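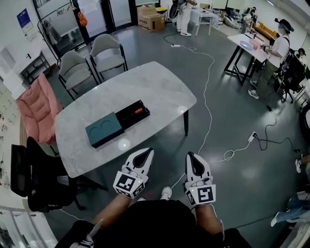
Marble-patterned table, teal box, one marker pen.

I bought the scooter from Yuxi Cao in November. It's a Kelano with 40 on the speedometer that I have never seen the needle reach. Yuxi had ridden it to work in Wellham for two years and then changed jobs.

My commute is short, so I mostly wanted something I could park. The bus from Erton takes longer than walking when the bridge is up. On the scooter I leave at the same time and have coffee before anyone else gets in.

The first tank lasted me 226 kilometers (the odometer is metric, and I've stopped converting). The only trouble so far has been the left mirror, which works loose on the brick part of Cartwright Street. I tightened it twice before Yatziri Ocampo told me to put a lock washer under the nut. It has stayed put since Monday.
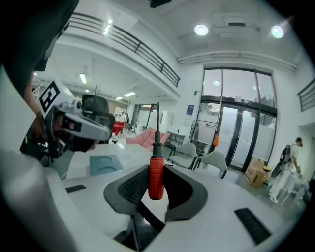 Screwdriver with the red handle.

Cold is the bigger problem. Regular gloves are useless past the second traffic light. I tried a thin pair under a thick pair and couldn't feel the brake lever, so I went back to one pair and ordered handlebar muffs. They look terrible and I don't care.

Next job is the seat, which has a split along the seam and soaks up rain. A new cover costs more than I want to spend, so it's getting tape for now.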